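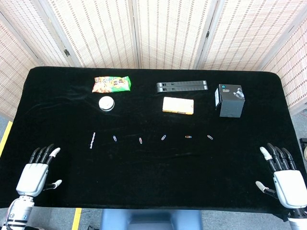
Velvet down, screen up, paper clips in a row.

Home | Forum | Sorting and Storage | New posts | Log in
Reading time: 2 minutes

Topic: Black velvet for sorting small bits?

drawer_49
I've put black velvet over the table and stood the folding screen behind it to stop things going over the back. Picture is at the top. I'm working through the Gashi desk drawers, small stuff in the middle, bigger stuff along the back. The clips show up well on black. My trouble is the cloth creases and I can't get it to lie flat. Does anyone iron theirs?

tallboy
Don't iron it. You'll crush the pile and get shiny patches. Hang it in the bathroom while you have a shower, then brush it one way.

Wamix_Sue
Steam is fine, agreed. I wouldn't use velvet at all though. It collects every hair and bit of fluff in the house. I went over to felt in May and paid 19 quid for a piece big enough for the dining table.

drawer_49
Felt slides on my table. The velvet stays put.

plainpine
Non-slip mat under the felt. Also take the crisps or whatever is in that bag off the cloth. Grease doesn't come out of velvet.

drawer_49
Noted, it's going in the kitchen.

Grulinitz
What's the white thing on the left, next to the clips? Looks like beads.

drawer_49
Short bit of chain, white. Came out of the same drawer. Not sure what it belongs to so I've left it in the row.

tallboy
I'd keep the little round tub with the lid for the clips. Coated ones in there, plain ones in an envelope.

Wamix_Sue
Why split them? A clip is a clip. I had 86 in one jar at the last count and never needed a particular colour.

tallboy
The coating comes off on the others if they rattle about together. Mine did.

Wamix_Sue
Mine haven't.

plainpine
Does the screen get in the way? I'd want to reach in from the sides.

drawer_49
A bit. I fold the end panels back when I'm doing the far corners. I've got a Flultotix drawer divider coming, so the clips will go in that and I'll steam the cloth once the table is clear.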